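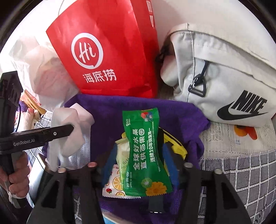 I've been wanting a proper stand for decorating cakes for ages, and after one too many lopsided birthday sponges I finally bought the Susell turntable. I carried it home on the bus along with a ridiculous amount of butter, and I'll say this for it, the thing is heavy. If you're picking one up in person, bring something sturdy with straps, a bit like that pale Nike bag with the swoosh on the front, and don't trust it to a paper one, even a big red one like the Haidilao bag next to it. My arms were complaining by the second stop!

Anyway, the turntable. It comes in two parts, a heavy base and a round top plate that drops onto a spindle. There's also a little non-slip mat in the box and a plastic side scraper. I paid $44 for the set, more than I'd planned to spend (I had my eye on a plastic Jaton one that was a lot cheaper), but my sister-in-law has had the Jaton for a year and it wobbles if you so much as breathe on it.

First try was a lemon and blueberry layer cake, three layers with a lemon buttercream in between. I've always frosted cakes on a dinner plate, sort of shuffling it around with one hand and smearing with the other, so I was not ready for how smoothly this thing spins. I gave it a good push, held the scraper against the side, and took off a whole strip of buttercream right down to the sponge. Oops! Go slow. You only want to nudge it with a fingertip and let it drift while your other hand stays still.

By the second cake (chocolate, with a coffee frosting, so good) I had the hang of it and got the sides nearly straight. I chilled the crumb coat for 40 minutes before the final layer and that made a big difference too, so I can't give the turntable all the credit. But I could never have gotten the sides like that on a plate.

The top plate has rings marked on it for centering, and I use those every single time. I put a dab of frosting under the cake board, line it up with the ring, and press down. The mat is okay. It grips well enough when it's clean, but mine got powdered sugar all over it and after that the board slid around until I gave it a wash.

Now the things I don't like. The scraper that comes with it is pretty flimsy. It bends when you press on it, and you end up with a slight curve in the side of a tall cake. I went back to my old metal Joshi bench scraper, the one I use for bread dough, and it did a much nicer job. Also the base has a groove underneath that collects crumbs, and you need a toothbrush to get them out. And the instructions say not to put the top plate in the dishwasher, which I found out after I had put it in the dishwasher. It came out fine, though I've been washing it by hand ever since, just in case.

It isn't small either. My cabinets are shallow and it won't go in any of them with the plate on, so I take it apart and stand the plate up behind the baking sheets.

I've made 7 cakes on it now, plus a cheesecake that didn't need to be on it at all but looked pretty going around while I piped the whipped cream. I still can't do those fancy stripes you see in the bakery window. I tried pink and white ones with a Jaretti striped comb for my niece's party in June, and the colors smudged together into something closer to salmon. The kids did not care one bit and there wasn't a slice left.

Would I buy it again? Yes, I think so. If you make a cake once a year for a birthday, save your money and keep using the dinner plate. If you bake most weekends like I do and the frosting part always makes you grumpy, it's worth the $44, and I'd put a few more dollars toward a decent metal scraper at the same time.

Next up is a peach and raspberry cake with a cream cheese frosting, which is always softer than buttercream, so we'll see how it behaves on the sides. I'll post the recipe if it stays standing!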